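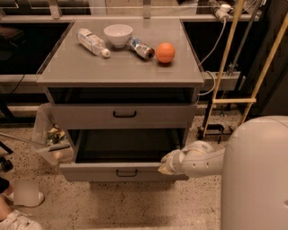 Beverage Container Recovery Pilot, Zilville: Second Progress Report

1. Status

The pilot is on schedule for collection and behind schedule for data reporting. All 46 collection points named in the grant agreement are in service. The last two to open were the bus depot and the lower floor of the Mota building, both delayed by fire access rules that limit what can be placed in a corridor. Spending is within the approved budget and no transfer between budget lines is requested.

2. Collection

Net weight recovered in the reporting period was 3377 kg, measured on the floor scale at the Oditz yard. The figure covers plastic bottles, aluminum cans and a small amount of steel. Glass is weighed separately and is outside the scope of the grant.

Containers are accepted whole or crushed, with or without labels. In the first period we asked users to remove caps, and most did not. The instruction was dropped in March after Oditz confirmed that its line separates caps by flotation. Signs at the collection points have been reprinted to match.

Pickup runs every Wednesday, starting at 5:30 a.m. Khoa Ngô reworked the route so that the school and the clinic are emptied first, before their parking lots fill. The truck now completes the loop in one shift. Under the old route it often had to return for the north side the following morning.

3. Contamination

Residual liquid remains the main problem. A bottle with a little drink left in it adds weight, attracts wasps and soaks the paper that people put in by mistake. We fitted drain trays under the bins at the sports hall and the library. The sports hall tray works well. The library tray was installed with too little slope and will be reset.

Food waste is the second most common contaminant, mostly fruit peel and coffee cups with lids. It is concentrated at sites where the nearest general trash can is on a different floor. Napaporn Suwannarat has asked the building managers to pair the bins, and most have agreed. The Gurholm office has not yet replied.

4. User survey

We received 343 completed forms. The most frequent request was for collection points inside offices and break rooms, where people finish their drinks, and not only at building entrances. The second was for larger openings. Several respondents objected to the noise of cans dropping into the metal bins – a rubber liner is being tested at the clinic.

The free-text answers have been coded by one person only. Corentin Vasseur will code a sample independently before any results are used in the final report.

5. Data reporting

Bin-level weights are still missing for part of the period. The handheld scale used on the truck lost its calibration and the readings were discarded. Yard totals are not affected. A replacement scale is in use, and the driver now checks it against a reference weight before each run. We will not attempt to estimate the missing values.

6. Staffing

Abílio Coelho has taken over site inspections from Duarte Correia, who remains the contact for the grant. The half-time data position is still open. It was advertised twice and will be advertised again with the evening hours removed.

7. Work planned for the next period

Reset the library drain tray and inspect the others.
Place small bins in break rooms at 15 of the existing sites.
Complete the liner test and decide on purchase.
Resume bin-level reporting to the funder.
Agree with Oditz on a price for sorted aluminum – the present rate expires before the pilot ends.

8. Decision requested

We ask for approval to buy the break room bins from the equipment line. The cost is covered by the amount left over from signage. Approval is needed before the next order date, as the supplier ships to Zilville only once a month.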